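KURKLOW, 4 Mar 2017 — Trultance, the maker of small furnishings for shops and offices, announces a new series of upright panels with the name Skustatano. The series will be shown to trade customers from today in the company's showroom on Berchtold Street, and deliveries are planned to begin in July.

Skustatano panels are made for counters, reception desks and shelves where a customer wants a clean surface for notices, prices or opening hours. A panel is placed on its support by hand and can be taken away again when the counter must be wiped. No screws and no tools are needed.

The development of the series started in 2016, after the company asked 236 shop owners what disturbs them most in their present displays. Many of them answered that sharp corners catch on sleeves and bags, and that heavy metal feet leave marks on the counter. For this reason the corners in the new series are rounded, and the supports are kept small and light.

The series has 28 sizes. The first production is limited to 700 pieces, and orders will be filled in the order in which they arrive.
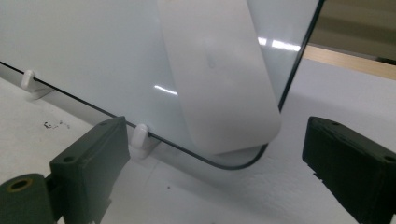 Glossy white panel with thin black edge, standing upright by small white plastic pegs.

Shops which already use older Trultance displays can order the supports separately — the fitting list is sent together with the price list. Samples of the surface can be requested by mail or collected in the showroom.

About Trultance
Trultance designs and produces display furnishings in Kurklow and sells them through specialized dealers.

Press contact: Trultance, Press Office, Berchtold Street, Kurklow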